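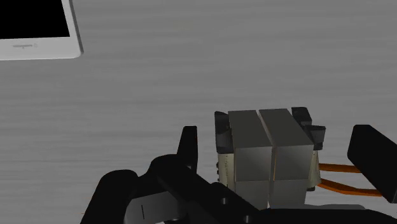 Fig. 1. White device with a black screen, lying on a gray tabletop.

Who Gets to Use the Town Seal?
Project report, Local Government elective
Nov 15, 2020

I picked the Jelent town seal for my project mostly because I walk past it every day. It's on the library door, the water bills, the side of the street sweeper and (my favorite) a manhole cover near the bus stop. I wanted to find out who decides where it can go, and whether there are any rules at all. There are! They're just kind of hard to find.

My plan was to read the town code, read the old ordinances it points back to, and then compare Jelent with Plurkel, the next town over. I started in August, which felt very early and responsible, and then did almost nothing until school had been going for a while.

What the code says

The seal gets one short chapter. The first section describes it: a bridge over the Pliltau River, a sheaf of oats, and the name of the town around the rim. The second says the town clerk keeps the official seal and presses it onto deeds, ordinances and certified copies. The third is the one I cared about. It says you can't use the seal "or any likeness thereof" for a business or a political campaign without written permission from the town council, and the fine is $20 for each use.

Twenty dollars! I figured that had to be a typo, so I went looking for the original ordinance in the bound books at the Nyarko Reading Room. Same number. The fine has simply never been changed, even though the chapter itself was amended 3 times. Two of those amendments were about where the metal press is stored, and the other fixed the spelling of "sheaf."

Colors were a surprise too. The code doesn't mention any. The water bill has a blue seal, the street sweeper has a green one, and the library door is gold. As far as I can tell all of them are fine, because the written description only covers shapes and words.

Plurkel does it differently

Plurkel has a longer chapter with an actual drawing attached, plus exact colors. It also splits the seal from the logo – the seal is for legal papers only, and the logo is what goes on trucks and T-shirts. Clubs can use the logo if they fill out a one-page form. Misusing the seal can cost up to $1,000, or $3,000 if you were pretending to be the town. I think that last part makes a lot of sense. A fake letter with a real-looking seal on it is a much bigger problem than a mug.

What I'd change

I'd ask Jelent to attach a drawing to the code and name the colors. I'd also copy the seal and logo split, since a soccer team shouldn't have to go before the council to print a banner. I'm less sure about the fine. It should be higher for fakes, but I'd leave it small for everything else.

Things I didn't get to: the old wax version of the seal (the index lists it, but the page it points to is about dog licenses), and whether the school district is allowed to use the bridge drawing by itself. The district's letterhead has a bridge on it with the same number of arches, and I couldn't find any permission on file for that.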